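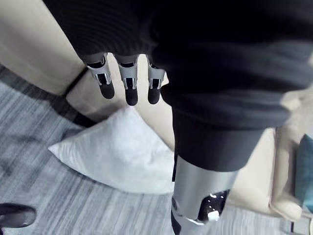 *Knitwear, three metal fingers and a pillow on the carpet in front of the sofa.*

# Can a machine tidy the sitting room yet? (And what to do until it can)

Every November I get a flurry of letters asking some version of the same thing: when can I stop picking cushions up off the floor? We've had washing machines for generations, the little round vacuum is old news, and there are machines that will mow the lawn while you sit and watch them with a cup of tea. So why is the sitting room still ours to do?

I put the question to Jabari Owino, who repairs factory machinery over in Caltovby and has been patient with me for years. His answer was that soft things are the trouble. A tin of beans is the same shape wherever you put it. A pillow is a different shape every time it lands, and a jumper hardly has a shape at all. You and I pinch, feel it slip, and pinch again without noticing we've done it, but a machine has to be taught each bit of that, and then taught it over again for the next jumper.

So my feeling is that it's coming, slowly, and that I wouldn't hold off doing the living room for it. What I have found, though, is that thinking about how a machine would cope has made me a tidier person! If a job would baffle a robot, it's probably a bit of a nuisance for us as well, and there's often a small change that makes it easier for everybody.

## Floor first, always

Start with whatever is on the carpet. Pillows, shoes, the odd sock, the newspaper. I used to begin with the sofa because it looked worse, and then I'd drop things on the floor to make room and have to do the whole lot twice.

- Shoes go to the door in one trip. Carry them by the heels so the soles don't brush your clothes.
- Pillows get picked up by two corners and given a good shake before they go back. A streaky or mottled carpet hides crumbs beautifully, and the underside of a pale pillow will find every one of them.
- Run a hand along the gap under the front of the sofa. Mine gave up 20 pence, a pencil and a hair slide last Wednesday.

If you do own a robot vacuum, this is the part it can't do for you, so do it just before you set the thing off.

## Plumping a tired pillow

Lay it flat, press the air out with your forearms, then fold it in half and let go. A feather one should spring open. If it just lies there looking at you, try a gentle tumble on low with a couple of clean tennis balls, and check it halfway through for cold lumps in the middle. Foam pillows mustn't go in the dryer at all, so do look at the label.

## Dark knits

Black ribbed jumpers are lovely to wear and a misery to look after, I know. A few habits help:

1. Turn them inside out before washing, cool, on the wool setting.
2. Dry them flat on a towel. Hanging a wet rib from the shoulders pulls it long and it never quite comes back.
3. Fold, don't hang. Sleeves across the back, then bottom third up, then top down.
4. Keep them off pale upholstery. Fluff travels both ways – the jumper sheds on the sofa and the sofa sheds on the jumper.

For the fluff that's already there, a slightly damp rubber glove stroked in one direction does a better job than most rollers. Tessier is the name on mine, but any washing-up glove with a bit of texture on the palm will do.

Folding, by the way, is the thing Jabari would bet on last. Towels, he thinks, a machine could do nicely before long, being square and fairly well behaved. A rib-knit sleeve that has rolled itself up inside the body is another matter.

## Beige sofas and their creases

Vacuum the seams with the narrow nozzle before you wipe anything, or you'll turn dust into paste. For the arms, where hands and heads rest, I use a barely damp white cloth with a drop of mild soap, working from the outside of the mark inwards. Try a hidden spot first if you haven't cleaned that fabric before.

## A reader writes

Maja Górecki in Ririmstead tells me she keeps one deep basket at the end of the sofa and puts everything soft into it at half past eight each evening, unfolded and unsorted. Cushions, throws, cardigans, the lot. It takes her two minutes and she deals with the contents at the weekend. I've tried it and I'm rather a convert, although the basket does need to be wider than you'd think – mine tips over as soon as the second cushion goes in.

Next month, greasy cooker hoods, and whether the vinegar method is worth the smell.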